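Home | Questions | Unanswered | Tags | Members | Log in
Search this site Enter keywords Go

Is teaching an arm by remote control worth it for simple lab bench work?

Asked in Automation, small labs

Our lab is being pitched a package by a reseller called Grillia. The arm comes with a Grerevell hand controller, and the idea is that you drive it through the job yourself, over and over, and it learns to do it alone. The job would be taking small clear cups out of white bins at the back of the bench and setting them on a round plate. The rep says 70 runs and we're done. I have my doubts. Has anyone here done this with see-through labware, and did it hold up once you moved things?

Print this page | E-mail this question

2 answers

Answer 1

We do something close to this, so I'll tell you what the rep won't. Seventy runs gets you a nice demo with the bins exactly where they were on the day. We shifted ours by the width of a hand and it went to the old spot and closed on nothing. Ended up recording more than 3,000 runs over one winter before I'd leave it alone with anything made of glass.

The wrist camera matters as well. Stills from our arm, same bench:

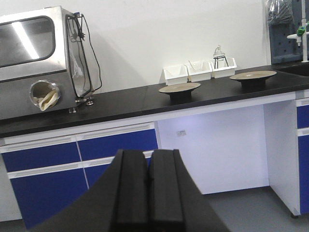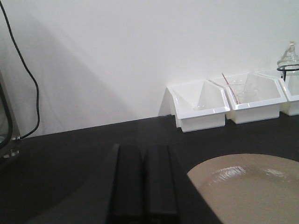 White bins against a white wall, clear plastic inside them. In the second one you have to hunt for the cup in the middle bin, and I know what a cup looks like. If you can't find it on the screen while you're driving, don't expect much from the machine. I asked for coloured bins and was told the software would cope. It did not cope.

Does it matter if different people do the driving?

It matters more than the sales material lets on. Two of us drove ours, one going straight in and the other coming down from above, and the arm learned a sort of mush between the two that caught the rim of the bin. Agree on one approach, write it down, and throw out the runs that don't follow it. We binned 35 in the first week and should have binned more.

Get the rep to run it on your bench with your cups, and move the bins yourself between tries. If they won't, there's your answer.

Was this helpful? Print | E-mail

Answer 2

Just guide it by hand, way easier. You grab the arm, push it where you want and save the points. We have an Escobedo one at work and it took an afternoon. Don't know about clear cups, ours moves boxes. It won't notice if a box isn't there though, it goes through the motions regardless. There's also Numel, which does the remote thing, but I've only seen the brochure.

Was this helpful? Print | E-mail

Home | Questions | Unanswered | Tags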